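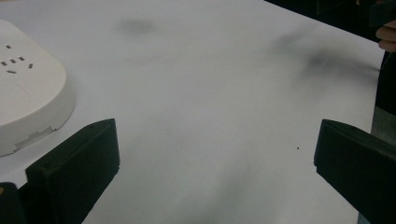
A white power strip on one of our work tables.

About Jerix

Jerix sets up desks. We supply the small things that go on and under a work table - lamps, power strips, cable clips, boards to protect the top - and we put them together into sets so that a customer can order one box and be done. We started in two rooms over a print shop in Worthorpe and are still in the same building, now with the ground floor as well.

Most of our orders come from small offices, study rooms and people who work from home. A typical order is one desk. Our largest so far was 295 desks for the Krishnan reading rooms, which took us from October to the following March.

We sell 16 items. The list used to be longer, but we dropped anything we kept getting questions about. What stays in the catalog has been used on our own tables first, usually for a few months.
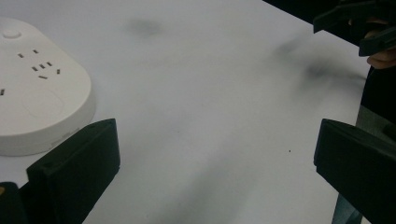
Power is where most people go wrong with a desk, so it is the first thing we ask about. Tell us where the wall outlet is, how many things you plug in every day and how many you plug in now and then. If the strip is going to sit on top of the table, we suggest the back left or back right corner, with the cord running off the nearest side. Keep drinks at the other end. Don't plug one strip into another.

Light comes next. Right-handed people generally want the lamp on the left, so the hand doesn't throw a shadow over the page. Left-handed people want the opposite.

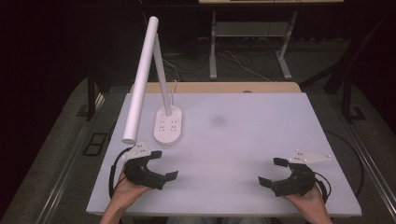
A wooden top marks easily, and a plain board laid over the working area saves a lot of sanding later. Wipe it with a damp cloth and dry it. We cut boards to size at no extra charge if you send the measurements with your order.

The Zollon set is our basic package: lamp, strip, board and clips. It ships within two working days.

Visitors are welcome at the Worthorpe shop in the afternoon. Bring a sketch of your desk if you have one - pencil is fine.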